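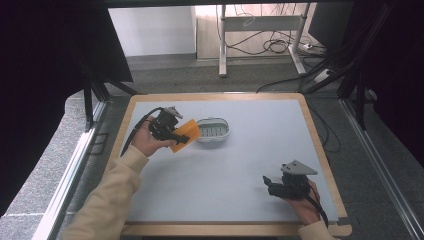 Words: Dimeck staff | Wednesday, July 6, 2022

Raelene Pirihi has spent 11 years being asked when a robot will do the dishes. Her answer has moved from "soon" to "which dish?"

Pirihi runs the chores program at Olodberg, where people pick things up with hand-held grippers so that a machine can learn to do the same. The current subject is a sponge. "My mother thinks I work in computing," she says. "I haven't had the heart to tell her about the sponge."

The chore list has 69 entries, from wiping a counter to restocking a shelf. She would trust a machine alone with 2 of them, and she won't say which in case a customer is reading.

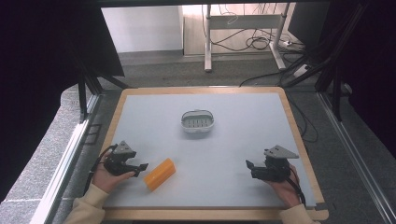 "A sponge squashes, so you can grab it badly and get away with it," she goes on. "Try that with a wine glass. Then try it with a wet wine glass, in somebody else's kitchen, with the dog in there."

Shops are kinder, she says, as shelves stay where you left them. A trial at the Sostum store in Tamihana in March put 197 boxes of crackers on display. How many faced forward? "Most of them faced something."

Does she own a dishwasher? "Of course. Best robot ever built. It still can't load itself, and neither can my son."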